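Jeltach Linen Folding Set
README, last revised 2022-04-25

Welcome, and thank you for taking the time to read this before opening the folders. Jeltach is a small collection about folding household cloth, the sort of job most of us do half asleep at the end of the day, and which becomes surprisingly interesting once you watch it closely. It grew out of an earlier effort called Nakpan, where we looked at kitchen towels only and soon wished we had been braver.

What is covered

There are 27 folding sessions in this release. Each one starts with a piece of cloth on a table and ends when the person doing the folding is happy with it. We never set a standard for a good fold, and you will find that some people are much fussier about corners than others.

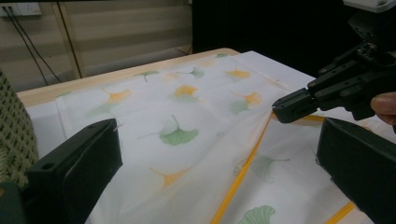
Thin cloth gets most of the attention, mainly for the trouble it gives. It slides, it holds a crease where you don't want one, and the layers like to travel together when you only meant to lift the top one. If you are new to the set, please start with the flat pieces and leave the piles for later — they are a good deal harder to follow.

How sessions are labeled

Every session has a plain text note with four fields: cloth, starting state, steps, and end state. Steps are written in everyday words such as spread, smooth, lift, fold over and turn. We tried a longer word list in September and dropped it, as it made the notes slower to write and no easier to read.

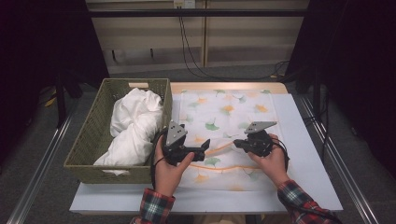 The starting state is either "spread" or "bunched". A cloth with a few soft wrinkles still counts as spread. When the person stops to smooth it before the first fold, that is written down as a step of its own, even if it takes only a moment.

Patterned and plain cloth

A scattered print is a kind helper. Leaves or flowers going every which way give the eye something to hold on to, and a fold line shows up where a stem suddenly stops short.
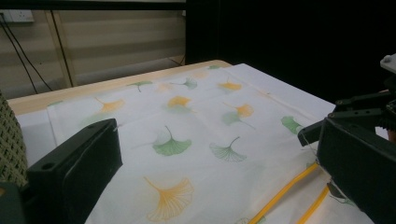

Stripes help too, though they can fool you into thinking a crooked fold is straight. We suggest going by the hem whenever the two disagree.

Plain white cloth needs more patience from whoever writes the notes. With nothing printed on it, you are left with shading and seams, so look for pale grey in the hollows of the creases and for a thin hem curving along the lower part, and work out the layers from there.

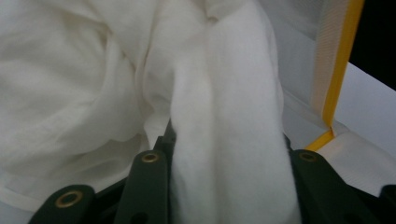

Weight deserves a field of its own, and we hope to add one in version 2. Thick and thin pieces behave very differently when they end up side by side, and a label that says only "white cloth" hides that. A folded piece with a fluffy, towel-like look stands out clearly next to lightweight crumpled fabric, even when both are white, so for now please mention it in the cloth field.

Known gaps

No fitted sheets, sorry to say. Session 6 has a short end-state note that we mean to rewrite. The Stillix folder is kept under its old name so that existing scripts keep working.

Corrections are very welcome through the Zatunness page — please give the session number and the field you would change.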